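打印本页 | 用电子邮件发送给朋友

一块洗脸皂的慢生意

专题文章

布尔维尔（Burville）的早上，街上还没有什么人，Bogdan Sima已经在作坊里称油。他先称橄榄油，再称椰子油，最后是一小罐蓖麻油。他称得很慢，数字跳到他要的地方，他还要再看一眼才写进本子。我问他为什么不用电脑记录，他说电脑他也有，但是手湿的时候不方便。

他的牌子叫Evosetti，只做洗脸用的皂和一种卸妆油。在做皂以前，他在一家印刷厂调油墨。他说两个工作很像，都是把不喜欢在一起的东西放在一起，然后等。

我对手工皂一直有一点怀疑。我的皮肤偏干，冬天两颊会起皮，小时候用肥皂洗脸，洗完以后笑一下都觉得紧。所以这次采访我带着一个很私人的问题去：皂到底可不可以洗脸？

Bogdan没有马上说可以。他先给我讲了酸碱度。真正的皂是油脂和碱反应以后得到的，它天生偏碱，而健康皮肤的表面偏弱酸。用皂洗过以后，皮肤要花一段时间恢复原来的状态。年轻、出油多的人常常没有感觉，干性和敏感的人就会觉得紧。他说有的卖家写自己的手工皂是“弱酸性”，他看到这种说明会生气，因为把皂的碱性去掉，皂就散了，又变回油脂。

“如果客人说洗完很痛，我请他不要再用。”他说，“我卖给他卸妆油，或者什么也不卖。”

那么为什么还有人喜欢？原因之一在于甘油。油脂变成皂的时候会同时产生甘油，大工厂常常把它分出来另外出售，小作坊一般留在皂里。另外一个原因是所谓的“超脂”，就是配方里故意多放一点油，让碱用完以后还有油剩下。这样的皂洗起来比较温和，缺点是放久了容易有油哈味，在水里也软得快。

Evosetti卖得最好的一款叫Etance。它是米白色的，没有加香精，闻起来有一点像生的面团。里面有燕麦粉，磨得非常细，我用手指搓了很久，没有摸到颗粒。Bogdan不赞成在洗脸皂里放粗的东西，例如核桃壳或者咖啡渣。他认为那些东西放在脚上很好，放在脸上就太重。

第一个版本的Etance不是这样的。那时候他放了薰衣草精油，客人喜欢香味，卖得也快。后来有两个老客人告诉他，眼睛周围发红。他不能确定是精油的问题，但是他把精油拿掉了，销量下降了一段时间。他讲到这里的时候没有表现得很骄傲，他只是说那一年的房租比较难付。

做皂的过程我看了一个上午。油加热到全部变清，碱液放凉，然后把碱液慢慢倒进油里，用搅拌棒搅。开始的时候像汤，后来像稀的酸奶，再后来，搅拌棒提起来，表面会留下一条线，暂时不沉下去。这个时候要快，燕麦粉要马上进去，不然就不均匀了。Bogdan在这几分钟里不回答问题。

倒进模具以后，盖上旧毛毯，第二天切开。切开的皂还不能用，要放在架子上晾。晾多长时间，每个做皂的人有不同的意见。Bogdan的Etance要晾满7个星期，橄榄油比例高的款式还要更长。他说晾皂房最要紧的是空气可以走动，温度反而没有那么重要。夏天潮湿的时候，皂的表面会出小水珠，那是甘油在吸空气里的水，擦掉就可以。

他每一批最多做50块，再多的话，他一个人切不完，而且大锅的温度下降得慢，他不习惯。有一个叫Vasiliu的连锁香氛店曾经来找他，想要他供货，包装也已经画好了。谈到最后没有成功，因为对方要求每一块的颜色完全一样。橄榄油每一季的颜色都有一点不同，皂也跟着不同。他把Vasiliu送来的样品盒留着，现在里面放橡皮筋。

我自己试用了Etance一个月。我的方法是他教的：先用温水把脸打湿，皂不直接擦在脸上，在手心里搓出泡，泡在脸上停留很短的时间就冲掉。水不要太热。洗完以后脸还有一点潮的时候就涂面霜。晚上化了妆的日子，先用卸妆油，再决定要不要用皂。

结果是这样：额头和鼻子很舒服，比我平时用的洁面乳干净，也没有滑滑的感觉。两颊在第一个星期有一点紧，后来我改成只在晚上用，早上用清水，就好了。紧的感觉没有完全消失，在暖气很足的房间里我还是可以感觉到。我不会推荐给皮肤屏障正在发炎的人，如果你在用含酸或者视黄醇的产品，也最好先停一停，或者去问医生。

关于保存，我犯过一个错误。我把皂放在没有孔的瓷碟里，过了几天底下就成了一层糊。皂一定要放在可以漏水的碟子上，离花洒远一点。如果你一次买了2块，没有开始用的那一块请用纸包着，放在衣柜里也可以，不要用塑料袋密封。

价格方面，Etance比超市的洗面皂贵不少，比百货公司柜台的便宜。一块我用了一个多月，现在还剩小小的一片。Bogdan建议把小片贴在新皂上面，用水打湿按紧，过一夜就粘住了。我按照他说的做，第一次掉下来，第二次成功了。

离开以前我问他今年有什么新的计划。他说5月想试一款加羊奶的，还没有名字，羊奶遇到碱会变成橙色，他不太喜欢那个颜色，正在试先把奶冻起来再用的办法。
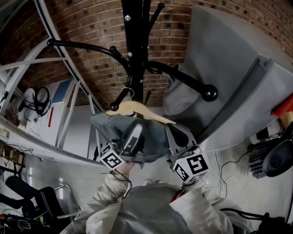
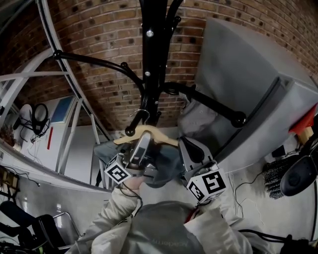

生活 > 美容与护肤

Evosetti目前没有网上商店。想买的读者可以直接去布尔维尔的作坊，早上去比较好，下午他常常在送货。去之前最好先打一个电话，他在搅拌的时候不开门。

最后更新：2021年2月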